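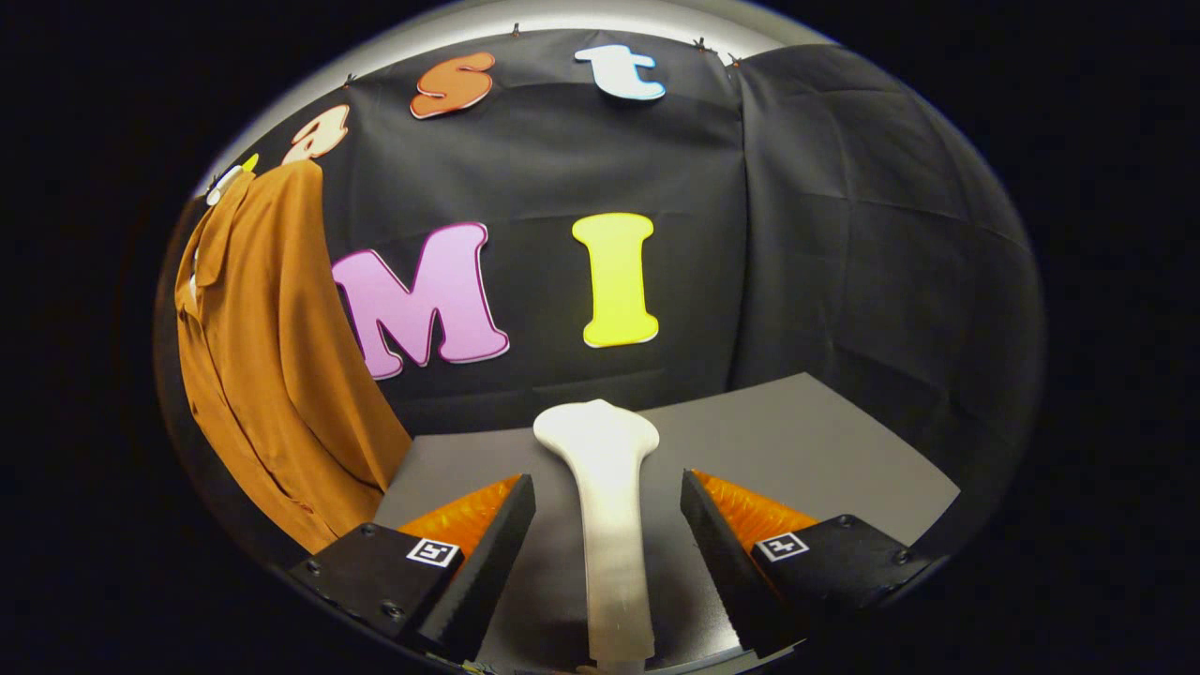 Item 3.2. Black cloth backdrop with gray side panel, foam letters attached.

**Temporary display and activity space: pre-opening safety check**
Site: Selora Hall, Unit 1304
Inspected by: Elias Mansour, Trakent
Date: Sun 7 January

Key: [x] acceptable, [ ] open, [n/a] does not apply. Comments follow each item where needed.

## 1. Exits and routes

- [x] 1.1 Main exit door opens fully from inside without a key.
- [x] 1.2 Rear exit door opens fully from inside without a key.
 - Comment: Push bar is stiff on the hinge side. It releases on a single push. Adjust at the next scheduled visit.
- [ ] 1.3 Marked aisle kept at 40 inches or wider along its whole length.
 - Comment: Measured short at the coat rack. Move the rack to the wall beside the office door and measure again.
- [x] 1.4 Exit signs lit, and visible from the center of the floor.
- [ ] 1.5 Emergency lights hold on battery for the full test period.
 - Comment: The unit over the rear exit went dim before the end. Battery on order from Barrera. Leave this item open until the test has been repeated.

## 2. Electrical

- [x] 2.1 Panel door closes, circuits labeled.
 - Comment: Labels are handwritten and legible. Circuit marked "kiln" is off and should be relabeled as spare.
- [ ] 2.2 No extension cord used in place of fixed wiring.
 - Comment: 2 cords run from the kitchen outlet to the entrance table. Remove both. The floor outlet near the entrance is live and was tested.
- [x] 2.3 Power strips plugged directly into the wall.
- [x] 2.4 GFCI outlets at the sink trip and reset.
- [x] 2.5 Cords crossing foot traffic are covered and taped on both sides.

## 3. Fabric, foam and hanging decoration

- [x] 3.1 Nothing hung from sprinkler pipes or light fittings.
- [ ] 3.2 Flame-resistance certificate on file for all drapery.
 - Comment: The Flamel certificate in the binder lists black cloth only. The gray panel is not listed. Obtain paperwork for it or take it down before opening — a verbal assurance from the supplier does not close this item.
- [ ] 3.3 Foam decoration approved for indoor display.
 - Comment: No data sheet for the cut-out letters. Request one from the supplier. If none is available, replace with card.
- [x] 3.4 Top edge of each backdrop secured.
 - Comment: Small fasteners only. Adequate for light cloth. Check again if anything heavier than the present letters is added.
- [x] 3.5 Drapery clear of heaters and hot lamps.

## 4. Fire equipment

- [x] 4.1 Extinguishers mounted, gauge in the green, pin and seal in place.
- [x] 4.2 Annual service tag current.
 - Comment: Next service due in April.
- [ ] 4.3 Extinguisher locations marked with a wall sign.
 - Comment: Sign missing at the kitchen.
- [x] 4.4 Pull stations unobstructed.

## 5. Floor, furniture and storage

- [x] 5.1 Floor level and free of loose tile.
- [x] 5.2 Folding tables locked at the legs.
- [ ] 5.3 Stacked chairs no higher than the limit posted in the store room.
 - Comment: 2 stacks over the limit. Reduce them and leave the door swing clear.
- [n/a] 5.4 Staging or risers fitted with edge marking.

## Result

Conditional. Items 1.3, 2.2 and 5.3 can be corrected on the day with no further visit, provided the site lead signs the sheet. Items 3.2 and 3.3 need paperwork. Item 1.5 needs a repeat test with the new battery, and 4.3 a replacement sign.

Return the signed sheet to Trakent with copies of any certificates attached.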